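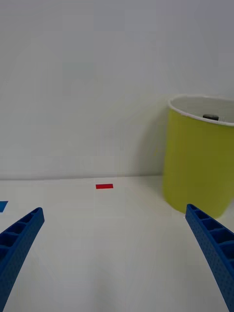 Perfume minis have taken over my life again. I own far too many of them for one person, and most live in a shoebox where they roll about and knock their caps off every time I open the drawer. So I'm sorting them out this week, and I'm doing it on the plain white table against the wall, as you lose a little glass bottle on a patterned cloth in no time (ask me how long I spent hunting for a stopper last May). Pale top, pale wall, nothing fussy behind. Thread!

First job was getting everything out of the shoebox and wiping it down. Dry cloth only. I used a damp one once and took half the label off a Somogyi I really liked, still cross.

Second job, cups. Yes, paper cups! I'd been looking at those acrylic stands from Brillel, and they're lovely, but they want 400 for the small one and the holes are too wide for minis anyway. A sleeve of 30 paper cups cost me next to nothing and I can write on them.

Bence Oláh from the club gave me the idea. He keeps his whole swap stock in cups on a bookshelf, grouped by season, and it looks much nicer than it sounds. 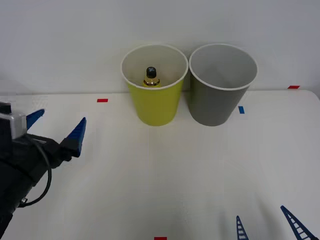 Cirkura Small Bottle Swap Club

Yellow-green cup for the ones I'm keeping, grey cup for swaps. You can see how well I'm doing at letting go – the golden one with the black cap went straight into keep and the grey cup has nothing in it. I did try. I picked it up, had a sniff, and that was that.

What I like about a cup is that the bottle stands up in it and you still get the cap and the neck poking into view, so you can tell what it is without lifting it out. Shorter ones might need a bit of tissue underneath. I'll report back.

Couple of people asked about weight. A paper cup with one mini in it is fine. Put several heavy ones on the same side and it'll go over, so spread them out or drop a flat pebble in first.

Also asked: do I write down what I've got? I do now! Brolik notebook, one line per bottle, name and how full. I'm up to 266 lines, and yes, that includes the ones I've given away and then swapped back for.

Swap table is at Bence's next time and the rule is 2 bottles minimum to join in, so I need to be a lot braver before then. If anyone has a spare Somogyi with the label still on, please message me. I'll part with something nice for it – just not the golden one.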